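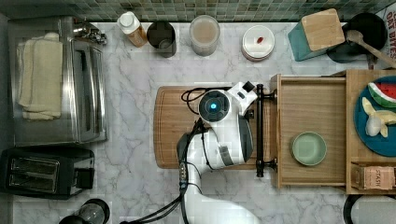
The Tedlow Housing Association has adapted kitchens for its older tenants for 15 years, and for most of that time the work was limited to lever taps and grab rails. Urmas Kazlauskienė, who heads the association's home adaptation office, has spent her term there arguing for more attention to storage. Her preferred arrangement is a modest one: plates kept in a drawer directly beside the cutting board, as with the small green plate and the bar-handled drawer shown here, so that a person preparing a meal does not have to reach above the shoulder. "We used to ask tenants whether they could manage the stove," she said. "We did not ask them where the plates were. The plates were over their heads, in every apartment, and they had been there since the building opened."

Kazlauskienė spoke with this bulletin at the association's offices in March, shortly after the board approved the second stage of the kitchen program. The first stage covered 148 apartments in the Puvitz and Kandik buildings. The second will extend to the Sproģis building, where the kitchens are smaller and many of the outside walls cannot carry new cabinets.

She came to Tedlow from hospital discharge planning, and she described the two fields as closely connected. A discharge plan, in her account, usually states that the patient can dress, wash and prepare a simple meal. The assessment of the simple meal takes place in a training kitchen at the hospital, with the cup, the kettle and the bread already set out on the counter.

"The patient passes, and the patient goes home to a kitchen where the bread is in one corner and the knife is in another," she said. "I signed a great many of those forms. I would sign them differently now."

Under the current procedure, a member of her office visits each tenant who applies and asks that person to make an ordinary breakfast. The visit takes 30 minutes. The staff member does not help unless there is a risk of injury, and notes each time the tenant bends, stretches, or carries something across the room. Tenants are told in advance what the visit involves and may have a relative present. Kazlauskienė said that relatives are welcome but are asked to sit down.

"A daughter will get up and hand her mother the cup. She has done it for years and does not notice that she does it. Then we have learned nothing about the mornings when she is at work."

The changes that follow are often small. Wall cabinets are emptied of daily items and used for things needed a few times a year. Base cabinets with swinging doors are refitted with drawers, which bring their contents forward and remove the need to kneel. Round knobs are replaced with bar handles that can be pulled with the whole hand. The office prefers pale interiors for drawers on the ground that tenants with reduced sight find dark items in them more easily, though Kazlauskienė acknowledged that several tenants had refused on grounds of taste and had been given what they asked for.

Asked about countertops, she was cautious. The association does not replace a counter that is sound, and it does not lower one unless the tenant cooks from a seated position. Lowered counters were installed widely in the early years of the program, and some were later raised again at the request of the tenants' spouses.

"Two people live in many of these kitchens. We adapted the room for one of them and gave the other one a bad back. That was our error, and we paid to correct it."

The Sproģis building presents a different difficulty. Its kitchens have three base cabinets each, and converting all of them to drawers would leave no room for a bucket, a vacuum cleaner, or the tall pans that many of the tenants use for preserving. The office has proposed converting two and leaving the third as it stands. Tenants will be shown both layouts in a vacant ground-floor apartment before they decide, and those who prefer no change may decline without losing their place in line for other repairs.

Kazlauskienė expects a fair number to decline. She does not regard this as a failure of the program. Some tenants have kept the same cup on the same shelf for decades, she noted, and can find it in the dark. Moving it may cause more trouble than it prevents, at least in the first winter.

We use cookies to improve your experience on this site. By continuing to browse, you agree to our cookie policy. Accept | Manage preferences

On the question of cost, she referred readers to the association's annual statement and said only that drawers were cheaper than she had been led to expect. The larger expense has been labor, and in particular the time needed to empty and refill cabinets with the tenant present. Contractors had at first been permitted to do this alone. The practice ended after complaints that items could not be found afterward.

"It must be the tenant who says where the forks go," she said. "We write it down, and the contractor follows the paper."

Work in the Sproģis building will begin on the upper floors. Tenants who wish to request a visit may do so through the building office.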